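10月，下午4点多，楼下活动室还没散，先把稿子发出来，细节晚点再补。

**老楼联名要求恢复夜间送水，Pastach小区停水问题有了初步说法**

Pastach小区北侧几栋楼的晚间停水，拖了快一个月，今天总算有人出来当面讲。供水方Closteck派了两个人到场，楼里来了不少住户，椅子不够，后面站了一排。

事情不复杂。9月下旬起，北侧楼晚上过了10点水压就往下掉，高层先没水，低层只剩一股细流。白天正常。最早是9楼一户在群里问的，当时以为是自家阀门坏了，换了阀门，没用。后来一层一层问下去，都一样。

住户代表Manuela Serra手里有一份联名信，293户签了名。她说信早就递上去了，回了一句“已登记”，再往后没有下文。“登记了两次，打电话过去，对方说查不到。”她把两张回执都带来了，摊开给Closteck的人看，一张盖了章，一张没有。

Closteck方面来的是片区主管Elibariki Rashidi。他先道歉，然后讲原因：小区的加压泵站有两台泵，一台9月起检修，剩下那台夜里按旧的设定自动降频，省电用的，平时有另一台顶着，看不出来。检修以后没人去改设定。

底下有人问，那改一下不就行了，为什么拖到现在。Rashidi的回答是，设定权限不在片区，在设备商Ferri那边，改动要走单子。单子什么时候提的，他说要回去查。这一段吵了好一会儿。

现场给出的几条，记者记下来的如下：

- 今晚起，单泵取消夜间降频，10点以后按白天压力供水；
- 检修的那台泵，配件已到，15天内装回；
- 泵站装回之前，每晚安排一辆送水车停在北门，停到11点半；
- 停水期间的水费怎么算，另行通知。

最后一条意见最大。几位住户当场要求写明“减免”两个字，Rashidi没有答应，说他签不了这个字，只能往上报。Serra要他写个上报的期限，他在纸上写了，字比较潦草，大家传着看了一遍。

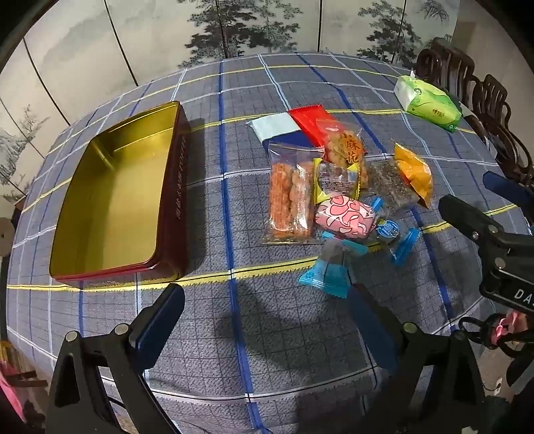
住户家中桌上的铁盒和零食。（本报记者摄）

会后记者去了几户家里看。10楼的Cinzia Farina家，阳台上摆着一排水桶，都盖着盖子。她上晚班，到家常常快11点，那阵子回来洗不了澡，先拿桶里的水擦一把，第二天早上再洗。孩子改成放学就洗，作业往后挪。“也不是过不下去，就是烦，每天都得惦记着接水。”

她说接水也有讲究，9点半开始接最稳，再晚水龙头会吐气，声音很大，楼下听得见。为这事楼下邻居上来敲过门，敲完发现两家是一样的情况，坐下来聊了半个钟头。

住3楼的Eldana Gashaw情况好一点，夜里还有细流，冲厕所勉强够用。热水器不行，压力不够点不着火。她家老人习惯睡前泡脚，这个月改用电水壶烧，一壶一壶倒。她没去开会，听说了结果，第一句问的是送水车停北门，老人怎么提得上来。

这个问题会上其实有人提过。Closteck的答复是可以电话登记，由随车人员送到单元门口，不上楼。有电梯的楼还好，靠路那两栋没有电梯，怎么办，没说清。Serra讲先由各单元自己排人帮忙，名单今晚在群里接龙。

另外一件，水质。有人反映早上第一股水发黄，放一会儿才清。Rashidi解释是管道夜里压力低，管壁的锈沉下来，早上一冲就带出来，建议先放水再用。有人马上接了一句：放掉的水也走表。会场里笑了，他自己没笑，记在本子上了。取样检测的事，他表示本周内安排，取三个点，结果贴在各单元门口。

记者后来联系了设备商Ferri，值班人员说确实收到过改设定的申请，具体日期要问技术部，技术部电话没人接。截至发稿没有回复，回了再补。

附近的商户也受影响。北门口的小饭馆Memar，晚市做到11点，9月底起提早到9点半收档。店主Cinzia Sartori讲，洗碗的水跟不上，碗堆着过夜不行，只好少做一轮。她算过一笔账，每晚少卖二十来份，一份不贵，加起来也是钱。她没签联名信，商铺的水表跟住户不在一个册子上，说是要另外写一份。

Serra知道以后让她一起附在后面，不另起一份了，省得又“查不到”。Sartori当场写了半页纸，店里一个熟客帮着改了两处错字。

泵站的历史也有住户提起来。现在这套设备投用有些年头了，当初小区只有南侧几栋，北侧是后来盖的，管子接长了，泵没跟着换。这次检修能不能顺便把容量的事一块看看，会上有人问了三遍，Rashidi最后的说法是“可以列入评估”。什么时候评估，谁来评，费用谁出，都没有。

物业那边今天也有人在，全程坐在边上，没怎么发言。被问到泵站钥匙在谁手里，答在物业；被问到检修当天有没有人跟着进去，答要翻值班记录。Serra请他们把9月的值班记录复印一份，对方答应名天给。

几个要紧的，住户记一下：

送水车：北门，每晚8点到11点半，自带桶，每户每次不限量但是先紧着高层。

登记送到单元门口：打Closteck片区电话，号码贴在各单元公告栏，下午6点前登记当晚送，过了6点排第二天。

夜间如果还是没水：把时间、楼层、哪个龙头记下来发群里，最好拍一段龙头放水的视频。Serra那边统一汇总，下次开会用。

下次碰头定在泵装回之后，地点还是活动室，时间等通知。有人提议准备200把椅子，管活动室的说总共也没那么多，站着开吧。

又讯：傍晚6点多记者离开时，送水车还没到，北门口已经有人拿着桶在等。Closteck回电话说车在路上，堵在桥头。8点之前能到。

（晚间供水是否恢复，本报今晚10点后会再到楼里看，结果随后更新。住户有情况可直接留言，写清楼号和搂层。）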